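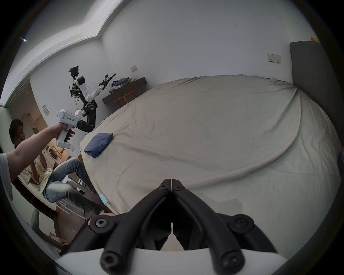

Changing the bed used to be the job I left until eleven at night, when I was already tired enough to sleep on the bare mattress. I've gotten a lot better about it, mostly by changing the order I do things in, and a few people asked me to write it all down after the towel-folding page went up last September. So, beds!

Start with the stripping

Before you pull anything off, clear the bed. I mean everything. Books, chargers, the remote, the sweater you were going to put away. I once washed a pair of reading glasses inside a duvet cover and they came out with one arm. Now I sweep my hand across the whole mattress, then under the pillows, then down the gap by the headboard, where the hair ties live.

Take the pillowcases off first and use one of them as your laundry bag. Everything small goes in it, and you carry one bundle to the machine instead of dropping socks down the hall.

Roll the sheet toward the middle from all four sides. Crumbs, dust and cat hair stay inside the roll, and you can shake it out the back door before it goes in the wash. If you yank it off from one corner, all of that lands on the carpet and you've made yourself another job.

Leave it bare for a bit

Go have your coffee. A mattress likes an hour with the window open and nothing on it. I do the vacuuming in that time, with the upholstery tool, in long strips from the head to the foot, and then along the piping at the edge where the fluff gathers.

If there's a spot, dab it with cold water and a drop of dish soap on a white cloth. Don't scrub and don't soak it. Blot with a dry towel, press hard, and point a fan at it if you've got one. For a stale smell I shake baking soda through a sieve, leave it while I do the bathroom, and vacuum it up slowly. (Empty the vacuum afterward. Baking soda is very fine and mine clogs the filter.)

Upholstered headboards

I love a padded headboard and I will never stop complaining about how much dust one collects. A dark gray one shows every speck along the top. What works for me is a barely damp rubber glove – just run your hand along the top and down the front, always in the same direction, and the lint rolls up into little sausages you can pick off. A dry clean sponge does nearly as well.

Do this before the clean sheet goes on. I got that backward for years.

The place where your head leans gets a bit greasy over time. Mix a teaspoon of mild soap in a bowl of warm water, whip it up with your fingers and use only the foam. Try a hidden corner first and let it dry completely before you decide whether you like the result. And please don't use the top of the headboard as a shelf. I know, it's right there and it's handy. Mine has eaten two pairs of earrings and the cap off a hand cream.

Getting the sheet flat

This is the part people write to me about. You put the sheet on, you tug it, and you get one enormous fold running right across the bed from the head to the opposite corner. It looks like a mountain range. Pulling harder on the loose side only makes it sharper, and then the elastic pops off a corner and you say a word.

That long slanting fold nearly always means one of two things. Either the sheet is on sideways, with the long side going across the short side of the mattress, or you've hooked two corners next to each other and then stretched everything from there. So:

Find the label. On most of my fitted sheets it's at the bottom right as you face the headboard. If yours isn't, or there's no label, sew a little cross of colored thread inside the bottom right corner. It takes two minutes and you'll never turn a sheet around three times in the dark again.

Hook on the far top corner first, the one against the wall or the hardest to reach. Then go to the bottom corner diagonally opposite. Now do the other two. Going corner to opposite corner keeps the pull even.

Walk around once more and lift each corner of the mattress a few inches, tucking the elastic well underneath. Then smooth from the middle outward with your forearms, not your hands. Forearms are wider. My aunt Pauline Bramwell cleaned rooms at a guesthouse for 11 years and that was her trick, and she could do a double in less time than it takes me to find the pillowcases.

If it still won't lie flat, the sheet could be too big. Pale cotton is the worst for showing it, all those creams and beiges, where every crease throws a shadow. You can buy sheet straps (mine are from Nidia, 6 to a pack, which leaves you two spare) or do what I did first and sew a length of wide elastic across each underside corner. Both work. The straps are easier to take off on wash day.

Creases from the dryer

Take the sheet out while it's still the tiniest bit damp and put it straight on the bed. The mattress does the ironing. If it's already bone dry and crumpled, fill a plant sprayer with plain water, mist the worst parts from arm's length, smooth them with your forearm, and leave the covers off until it's dry. Don't make up the bed on top of a damp sheet, it'll smell like a gym bag by morning.

I dry mine with two clean tennis balls. Roland next door (Roland Bellamy, he of the enormous tomatoes) says wool balls are quieter, and he's right, but I've lost both of mine inside fitted sheets and I'm not buying more.

Dark things on light sheets

Navy is the one I watch out for. A new navy throw, new jeans, a dark cotton shirt folded and left on the bed – if the fabric has never been washed and there's any damp around, the color can travel. I wash new darks twice on their own before they're allowed near the cream sheets.

You can test it. Wet a corner of a white rag, press it on an inside seam and hold it there for a slow count of twenty. If the rag comes away blue, it needs another wash. For a mark that's already on the sheet, rinse it cold right away from the back of the fabric and wash it again before it goes anywhere near the dryer. Heat sets it for good. Ask me about my guest sheets.

Folding a cloth so it stays folded

For throws and spare pillowcases I fold lengthwise in half, then lengthwise again, then in thirds toward the middle. You get a neat little rectangle with one clean edge, and that edge faces out on the shelf. If it keeps sliding open, your first fold was crooked, so shake it out and start over.

And store the whole set inside one of its own pillowcases. Sheet, top sheet, other pillowcase, all in. You grab one bundle and you've got the whole bed.

Two people or one?

Two is faster for the sheet and slower for everything else, in my house anyway. If you've got a helper, stand on opposite sides and do opposite corners at the same time. If your helper is more of a sitter, put the chair past the foot of the bed where you won't be stepping over legs every time you go around, and hand over the pillows. Anybody can do pillowcases sitting down.

A question from the mailbox

Somebody asked how often I turn the mattress. Head to foot, every season, and I write the date on a strip of masking tape stuck to the side. Mine says 3 October 2020 at the moment. Check your care tag before you flip one over completely, because lots of them have a proper top and a proper bottom. I flipped our Altberg once without looking and we slept on the hard side for a week wondering what was wrong with our backs.

Next time I'm doing the closet shelf, the high one, where the extra blankets go. If you've got a way of keeping a comforter from swelling up and pushing the door open, please write in, I'm losing that fight.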